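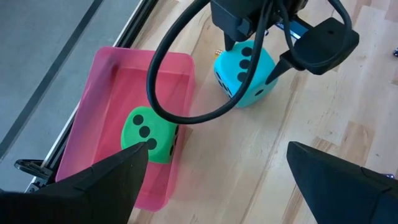
Skirkar support writes that the replacement order is "complete on our side" and asks whether ticket 883 can be closed.

No, it can't. Complete on your side is what you told me in February, and I still have no dice trays from the Lumholm warehouse. The order was for 10 trays. The tracking page has said "label created" ever since, and a label is not a parcel. Please don't send me the link again, I have it open.

Update, 4:00 pm: second reply says the carrier, Menon, lost the scan. Maybe. Menon's own desk finds no pickup under that number, so I doubt there was a scan to lose. I asked for the pickup receipt and got a paragraph on peak volumes.
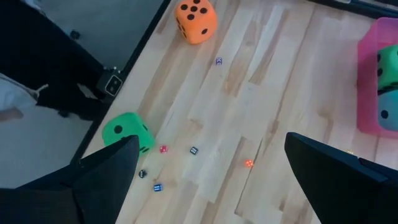
Foam dice, orange and green, on the wood surface.

Update, 5:20 pm: now I'm told the box may be at the Hurden depot, shelf 236. I called -- the depot says its shelves stop well short of that.

Status: open. Refund or receipt, either one will do.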